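Speaker notes: Keeping a shared tool library running past its first year
Bijan Parsa, Jan 21, 2026
Community rooms evening, second talk. Slot is 30 minutes, leave time for questions.

Slide 1. Title
Say hello, thank Marjan Rahimi for the invitation. Mention that the handout is by the door and has the loan form on the back.
Ask for a show of hands: who has borrowed from a tool library before? Who is thinking of starting one? Adjust the first section depending on the answer. If most people already borrow, skip slide 2.

Slide 2. What a tool library is
Members pay a yearly fee and borrow tools the way they would borrow books. Ours is called Plillance. We lend drills, sanders, ladders, a tile cutter, garden tools and a carpet cleaner. The carpet cleaner is out more than anything else we own.
We opened in October, in half of a former shoe repair shop. Keyvan Tabrizi and I built the shelves. They were too deep and things got lost at the back, and we rebuilt them over the winter. If you take one practical thing from this slide, it is to make the shelves shallow.

Slide 3. Money
The yearly fee is 50 dollars. We started at 30 and it did not cover the insurance. Raising it was uncomfortable and a few people left. Most of them came back after the summer.
Insurance is the largest cost, then rent, then blades and sanding discs. Do not lend consumables. Sell them at cost from a drawer by the desk. We tried including them for free and people went home with far more sandpaper than they needed.
Late fees: we dropped them. They took more time to collect than they were worth, and people who owed money stopped coming in, so we lost the tool as well. Now we send a text and then call.

Slide 4. The loan period
Started with 14 days. Too long. A circular saw gets used on one afternoon and then sits in a hallway. We moved to 7 days with one renewal, and the waiting list for the popular tools got much shorter.
Exception: ladders and the tile cutter can go for the full two weeks if the member asks. A bathroom takes as long as it takes.
(Pause for questions here if the room looks restless. Drink some water.)

Slide 5. Small parts
This is the section people write to me about afterward. A drill comes back without its chuck key. A sander comes back without its dust bag. The tool itself is fine and the next person still can't use it.
What we do now: each tool has a card with a photo of everything that belongs with it. The card stays in the case. The person at the desk checks the case against the card while the member is still standing there. It adds a minute or so.

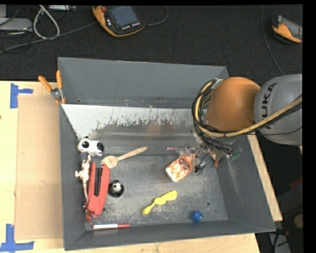
Loose parts with no obvious home go into one place and get sorted once a month. Müzeyyen Yaman does ours. She keeps a notebook of what turned up and what it matched. Anything unmatched after three sorts is given away or recycled. Before we had that rule we were storing parts for tools we had never owned.
Label the parts as well as the tools. Paint pen holds up better than tape. Tape gets gummy and collects sawdust.

Slide 6. Repairs
Set a repair evening and keep it on the same day each month. Ours is the same evening as the sorting, so the people who know the tools are already there.
Cords and plugs get checked after every loan. Anything doubtful gets a red tag and goes on the bottom shelf. Red tag means it does not leave the building, even if a member says it worked fine for them.
Work out in advance what you will not fix. We do not open battery packs. We do not repair gas engines, and we stopped lending them after the first spring. The storage alone was too much trouble.

Slide 7. Who does the work
Two people per opening. One person can't check a return and sign up a new member at once, and the line goes out the door.
Tell the story about the morning Fereshteh Hosseinzadeh opened alone and ran the whole desk from a stepladder. Keep it short.
Write down how to open and close. One page, taped inside the cupboard door. Include the alarm code procedure but not the code.

Slide 8. If you are starting out
Ask for donated tools, but publish a list of what you want first. Without a list you will get paint cans and broken hedge trimmers.
Begin with one opening a week. Add a second when the first is too crowded to be pleasant.
Visit another library and borrow something from it.

Questions
Likely ones: liability waiver (copy on the handout table), software (we use a spreadsheet), deposits (only for the carpet cleaner).
Marjan has the room until closing. Stack the chairs before leaving.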